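3. Planning the Purchase

3.1 What we thought we were buying

When we started the Fasinwood project, I figured the budget would be the easy part. You pick an arm, you pick a gripper, you add a bit for cables, and you're done! Our task was plain enough (plates in a dish rack on a kitchen-style counter, see Figure 1), and I wrote the first shopping list in one sitting on a Thursday. 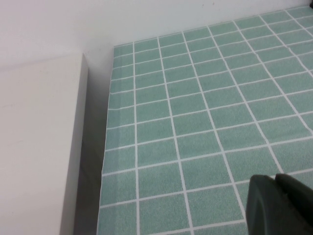
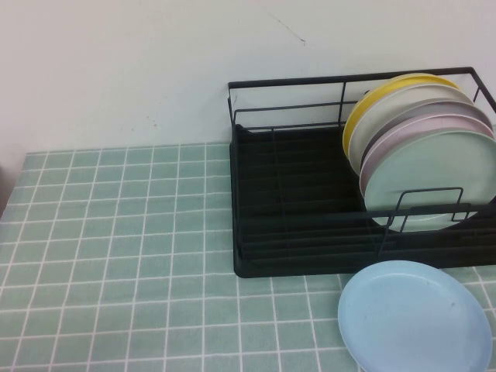
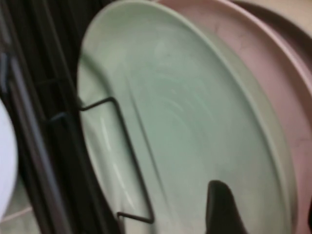

Figure 1. The dish rack task. First and third panels: wrist camera. Second panel: view of the counter and rack.

That first list had 9 lines on it, and the gripper was the one we argued over the most. We had two quotes. Seixas wanted 1299 dollars for theirs, and Prornden came in at 1268, so on paper we were fighting over the price of lunch. What we should have been looking at was everything that comes after the box arrives: spare fingers, the mounting plate, the power supply, shipping, and how long you sit idle if a part breaks. Prornden sold fingers only in full sets, while Seixas sold them one at a time, and for a small lab like ours in Tastetstead that settled it pretty quickly.

3.2 The small stuff

I had put 300 dollars down for "props and kitchen items" and felt generous doing it. Plates and a rack are cheap, sure, but we wanted duplicates of everything so that a cracked plate or a bent rack wouldn't mean starting over with a different one (and then wondering if our January numbers still compared to the later ones). We also wanted plates in several colors, and those mostly come in mixed packs, so getting two of the same green meant buying two whole packs. None of this is hard, it just eats money in little bites that never look big enough to plan for.

If I were writing the list again, I'd split it by how long each thing takes to replace. Plates you can get the same afternoon. A wrist camera or a finger can leave you stuck for weeks, so those get a spare from day one, and the spare goes on the same order as the original. We did it the other way around, with a drawer full of extra plates and one camera, and I'd happily trade half that drawer for a second cable. Section 4 covers how we split the remaining money between the arm and the computer that runs it.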